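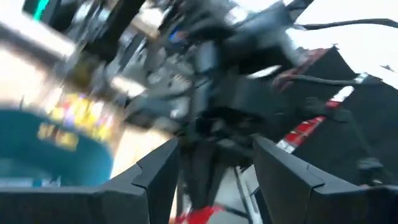

Fig. 4-1. Two dark cables running out to the right, and a red-and-white striped edge on a black structure.

4. Cables and marked edges

Complete Section 3 (floor layout) before starting this section. The steps apply to the Lindico cable and edge kit, in both the bench and the stand versions. If you have the wall version, use the Cleltlow supplement in place of 4.2.

4.1 Check the parts

The kit bag holds:
50 hook-and-loop ties, black
1 roll of striped edge tape, red and white, 66 ft
12 adhesive cable bases
1 sheet of write-on labels
1 plastic smoothing card

You will also need scissors, a tape measure, a clean lint-free cloth and rubbing alcohol. A second person is helpful for the long runs.

4.2 Route the cables

CAUTION: Switch off and unplug all equipment in the work area before you handle any cable. Follow the site lockout procedure if there is one.

1. Lay each cable out loosely between its two ends. Do not fasten anything yet.

2. Move every part the cable is attached to through its full travel by hand, if the equipment maker allows this. Watch the cable as you go. It should stay slack at the farthest position.

3. Where a cable crosses open space, leave it a wide curve. Do not pull it straight. A cable that is tight at rest will load the connector as soon as something moves.

4. Where a cable has to pass in front of a stand, post or panel, keep it off the corners. If contact can't be avoided, add a sleeve at that point (not supplied).

5. Keep power and signal cables on separate paths. If they must cross, cross them at a right angle.

6. Clean the mounting spots with alcohol and let them dry. Press an adhesive base onto each spot and hold it for a slow count of ten. Wait one hour before you hang any weight on it.

7. Fasten the cable to the bases with ties. Each tie should be snug, but you should still be able to turn the cable with two fingers.

8. Write a label for both ends of every cable and attach it close to the plug.

NOTE: The bases do not hold on powder coat with a heavy texture. Use screw-down bases there, part number GU-47.

4.3 Apply the striped edge tape

Mark any edge that a person could walk into, lean over or catch a sleeve on. Dark stands and cabinets should be marked even when they are set back from the walkway. They are hard to pick out against a dark background.

1. Wipe the edge with alcohol. Wait until it is fully dry.

2. Measure the edge and cut the tape 2 in. longer.

3. Peel back a short length of the backing. Set the tape down at the top and work toward the floor, pressing with the smoothing card. On a slanted edge, start at the high end.

4. Don't stretch the tape. Stretched tape will creep back and leave a gap at the ends.

5. Trim the extra length flush with scissors.

6. If you need a second strip, butt the ends together so that the red and white segments keep alternating. Do not overlap.

7. Lift any cable that lies across the edge and run the tape underneath it.

CAUTION: Do not put tape over vents, rating plates, emergency stop buttons or indicator lights.

The adhesive reaches full strength in 24 hours. Keep the room above 50 °F for that time. Tape that was applied cold can be removed and replaced, but it can't be pressed back down.

4.4 Check the finished work

Stand at each entrance to the area and look for edges you missed. Then look from a seated position.

Tug each cable lightly beside its first tie. If the base moves, take it off, clean the spot and fit a new one.

Plug in and power up one item at a time. Run it at its slowest setting and stop if a cable drags, snags or lifts a base.

4.5 Upkeep

Check the ties and tape every month during the first quarter of use and every October after that. Replace tape when the red has faded or when a corner has lifted. Old adhesive comes off with warm soapy water and the smoothing card; do not use a metal scraper on painted surfaces.

Spare tape and ties are ordered through Flollescombe, parts desk, extension 78. Ask for Tobiloba Amadi.

Section 4 revised 2/6/26, D. Weldu. Replaces the loose sheet packed with earlier kits.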